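Arif Sopacua
Bench notes, May 2, 2026. Thread on keeping small parts and small tools in one place when the bench is not very big.

Arif Sopacua
Starting point: a marble-patterned top, lattice graphics on the walls, aluminum extrusion at the corners. The pattern hides scratches. It also hides M3 washers, so anything small goes in a tray.

Arif Sopacua
The tray is a shallow teal basin with rounded corners. With a little water in the bottom it does for rinsing. I keep the ratchet to the left of it and the work glove to the right, and put the socket back on the ratchet before I set it down.
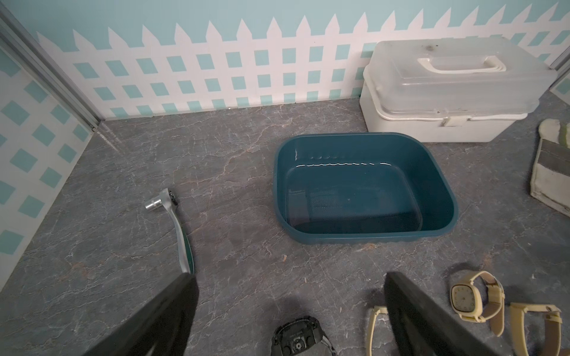
Sockets stored off the ratchet migrate. I have bought the 10 mm from Zomeck 3 times. Order number 2745 was the last one, and I wrote it on the receipt so I would stop.

Arif Sopacua
White box with the handle stays against the back wall. Latch faces front. If the latch faces the wall you have to turn the whole box to open it, and you will knock something over doing that.

Arif Sopacua
Vertical storage next. Wire mesh baskets. Black one hangs from the back rail and takes flat things. White one is on the left wall and takes bags of small stuff. Mesh over solid bins: you can see what is in there and dust falls through.

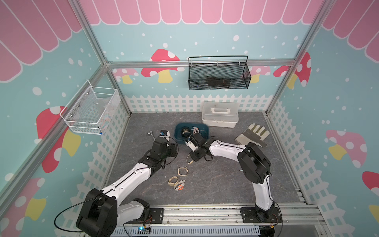

Arif Sopacua

Watches come off before wrench work and go in the tray. Same tray, dried with a shop towel first. Neither of mine is rated for much.

Arif Sopacua
The mushroom and awning wall graphics were my daughter's pick from the Grustau catalog. Wipes down with a damp cloth. The seam at the corner post needs a hard plastic squeegee.

Arif Sopacua
Open item: a hook for the gloves. The Serov one is $49 for a set of 2. Looking for something cheaper that clips to extrusion without drilling. Part numbers welcome.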